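1. Seeing the Plesemov bread story going around again, so let me be the one who spoils it. The version in everyone's feed: winter siege, garrison down to its last flour, somebody bakes it all into loaves and throws them over the wall. Enemy figures they must have plenty, packs up, goes home. Great story. I don't believe it.

2. First problem is that the same thing supposedly happened everywhere. Carcassonne has it with a pig. I grew up hearing it about a fort two valleys over, with cheese. When one trick saves that many towns, either besiegers never talked to each other or people like telling it.

3. Second problem is the flour. The Hikex article says the garrison had enough left for 18 loaves. Where does 18 come from? No footnote. Their older article on the same siege doesn't mention loaves at all, and it's by the same writer.
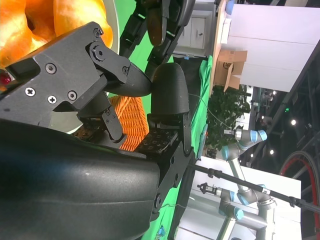 And the number is oddly exact for a siege where we can't even agree how many men were inside. Who was standing there counting bread?

4. The earliest telling I can find is in Sartori's town history, written a good two lifetimes after the siege. He says he got it "from the old families." Fine, maybe he did. He also says the church bell rang by itself when the enemy left, and I notice people don't share that part.

5. Somebody will say "but Concetta Galli's book has a letter from a soldier." I have the book. The letter is from a man in Kurum, on the other side of the river, who had never set foot in Plesemov. He writes that he heard the town "was not in want of bread." That's it. You can build a lot on that sentence if you want to, and she does, for a whole chapter.

6. To be fair to Galli, the rest of the book is solid. The chapters on the supply roads are the best thing I've read on the subject. I just wish she'd been as hard on the bread as she was on the wagon records.

7. So why did the siege end? Boring answer: the besiegers were sick and it was cold. Sveva D'Amico went through the pay lists and found nearly 6 out of every ten men in one company marked unfit by the end. One company, so don't run too far with it. Still, that's a list made at the time by somebody who had to pay people, and I'll take that over the old families.

8. The date bugs me too. The tellers all want deep snow. The surviving order to pull back the heavy guns is from September. You don't move your guns out in September if you're planning on winning in January. Part of that army was already leaving long before anybody could have been impressed by a loaf.

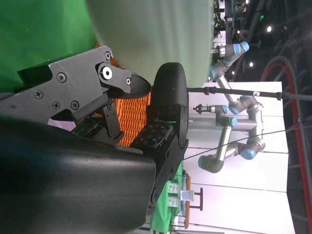 9. Reply I keep getting: "you can't prove it didn't happen." Correct. I also can't prove they didn't throw a piano. The person with the story has to bring the evidence, and what I've been shown is Sartori, that letter, and a fridge magnet from the gift shop.

10. If anyone has an account from inside the walls, or from the besieging camp, that mentions bread going over, please send it. A page number, please. Screenshots of the Hikex piece don't count, I've been sent it all morning.

11. Adding this since two people asked: yes, I've seen the plaque by the gate. It went up after the Sartori book came out and it quotes him word for word, bell included.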